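Home | Articles | Food and Drink | Index A–Z | Search

Apple

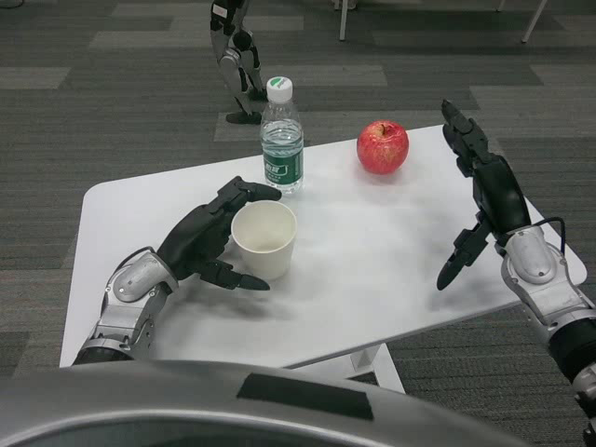
A red apple on a white table, with a water bottle and a paper cup.

The apple is the round, edible fruit of the apple tree (Malus domestica), a member of the rose family and a cousin of the pear and the quince. It is one of the most widely grown tree fruits in the world, and one of the most wonderfully varied: thousands of named kinds exist, from tiny, sharp cider apples to big cookers that need two hands to hold.

Origins

The main wild ancestor of the modern apple, Malus sieversii, still grows in the mountains of Central Asia, especially in Kazakhstan. Travelers and their animals carried the fruit west along the old trade routes, where the trees crossed with European crab apples. The Romans were keen growers and knew how to graft, and that skill did a great deal to spread good apples across Europe. Colonists later took seeds and young trees to North America.

Growing

Apple seeds hold a surprise. A tree grown from a pip will almost never give the same fruit as its parent, so every seedling is a brand new apple (most are small and sour, but a few are marvelous!). To keep a variety going, growers join a cutting, called a scion, onto the roots of another tree. The rootstock largely decides how tall the tree will get, and dwarf rootstocks make it possible to pick without a ladder.

Most apples can't set a good crop with their own pollen. They need a different variety flowering close by at the same time, and bees to do the carrying. Many also need a long spell of winter chill before the buds will open properly, although low-chill kinds have been bred for warmer places.

The collection at Gramdale

The orchard at Gramdale holds 300 varieties on a south-facing slope, with 1,199 trees in all. It was planted by Wichai Thammasiri, who began with a single row of old cooking apples and kept going. Of the varieties, 79 are russets, the rough-skinned, nutty apples that many people rank above all others for flavor. Two seedlings raised there have been named: Palturine, a late, yellow dessert apple that keeps until spring, and Kornlow, a sharp red one that bakes to a fluff. Panya Wongsuwan's handwritten tasting notes on both are kept in the orchard library. The blossom is a glorious sight, and the September tasting day draws visitors who want to try kinds no grocery store carries.

Uses

Apples are eaten fresh, baked, dried, stewed into sauce, boiled down into apple butter, and pressed for juice and cider. Cooks choose between kinds that hold their shape, good for open tarts, and kinds that collapse, good for sauce. The fruit is rich in pectin, and a few chopped apples will help almost any jam to set.

Storage

Cool, slightly damp air suits apples best. Ripe ones give off ethylene gas, which speeds up the ripening of other fruit nearby, bananas and pears included. Late varieties often taste better after a month or two in store, when the starch has turned to sugar.

See also: Cider; Crab apple; Grafting; Pear; Quince

Contact | Copyright and reuse | Back to top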